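## Field Visit Report: Drerkano Open Day

Group members: Rowena Quiambao, Yasir Bhutto, Chih-ming Mok

Our class went to the Drerkano open day in July. There were 23 of us, and we were split into groups of 8 or fewer. Our group started in the demonstration room, where Ambros Wallner gave a short talk on how pick-and-place tasks are set up and scored.

The main point of the talk was repeatability. One task is run again and again with small changes in where the object starts. Mr. Wallner said the team had logged 158 runs of the current task before the open day — most of them in the last month. We were shown how the log sheet is filled in, and Yasir copied the column headings for our own project.

We had 20 minutes for questions. Rowena asked how a failed run is recorded. Any drop counts as a failure, even if the object lands in the right place. We had planned to count those as successes, so we have changed the scoring section of our plan.

We did not get to see the Bredemix workshop, as the group before us ran late.

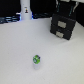

Figure 1. Demonstration table with the green cube on its stand and the two-drawer unit behind.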